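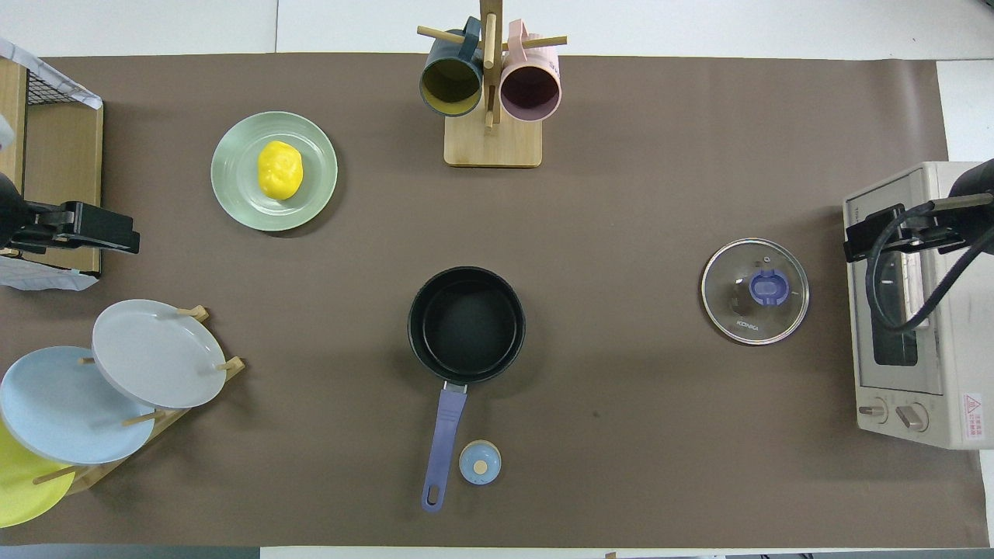
The practice table on a working morning: saucepan, glass lid, mugs on their tree, plates in the rack, and one arm at each side.

Sharing a kitchen table with two robot arms: tips from our tea room
Written by Jyoti Katiyar, Omosia workshop, Wenidley

In February the arms came to our test kitchen, and the work of the morning changed for all of us. Before, I washed, dried and put away everything myself. Now a part of my day is to prepare the table, to watch, and to put right what was not done well. Several people from other workplaces wrote to me and asked how we keep order, so I have collected what we learned.

Cover the table with brown paper. We use one big sheet over the white top. Crumbs and small spots show on it quickly, and when it becomes tired you change it. Smooth the creases with the side of your hand before you put anything down. A mug can stand a little crooked on a fold, and the arm will be less patient with this than you are.

Keep lid and pan apart. In my own kitchen at home the lid lives on the saucepan. At work we lay the glass lid flat beside the pan, with the knob up, so that it can be taken from above. I have started to do the same at home and I find I break fewer lids.

Think where the handle points. A long handle should lie over the table and not stick out into the passage where people walk. Mostafa caught his sleeve on one in the first week and the soup was finished for that day.

Hang the mugs with space between them. Our mug tree has short pegs and it is tempting to fill every one. Two mugs on a tree are easy to lift, for a person also. If you have many mugs, buy a second tree.

Plates on edge in the rack. Stack by size and leave the pegs to do their work. Plates of different colours are a great help when you must explain to a colleague which one you mean. "The yellow one" is faster than "the third from the back, no, the other back".

Give the cable a place. A coiled cable which hangs in front of an oven door is fine when the oven is off. Before anybody bakes, we move it. So-ying wrote this on a card and fixed it at eye height, and the card has saved us a few times.

Pick up loose papers. Lists and receipts like to gather on the cabinet and then slide over its edge. At the end of each shift we take them all away, also the ones that look important.

Now about the people, because this was the question I received most often. There are 16 of us in the building and no one has lost the place. Vandana, who dried dishes for 17 years, was the most against it. She now decides which task is tried next and she is strict. What she misses is the talking at the sink, and I miss it too. We have therefore kept 8 minutes after lunch when the arms are stopped and we wash our own cups by hand, together.

Deisy would like me to add one thing: agree on who may press stop. With us the answer is everyone, also the new person on the first day, and you do not need to give a reason.

Next time I will write about cleaning burnt milk from a nonstick pan without scratching it.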